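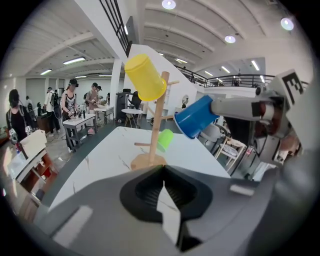 Cups and mug tree: a blue cup held sideways by the arm, seen from a hand-held gripper at the Plornitlow workshop.

Plornitlow puts two grippers through 1,000 cup hangs each

Droronport, 30 Mar 2026 – Plornitlow has begun a side-by-side trial of two robot grippers, and the job it has picked is one most of us do after washing up: putting cups on a mug tree.

Each gripper will make 1,000 attempts with light plastic cups and a wooden stand. The pegs are thin and stick out at different heights, so a grip that suits one can be quite wrong for the next. A warm-up round in February ran to 1,421 attempts and helped the team settle the rules (a cup that swings but stays on counts as hung!).

"I love this task," said Delia Lagos, who leads the trial. "You can explain it to a child in one sentence, and then you watch a very good arm miss the peg by a hair and you want to shout at it."

Both grippers are being tried on the same arm with the same controller. Seo-ah Byun's group will score every attempt, including the ones that end on the floor, and will publish the full list with the camera settings used.

Kuusisto, which lent the second gripper, will have 20 days to check the scores before they go out.

Contact: Veronica Voicu, press desk, Plornitlow, Droronport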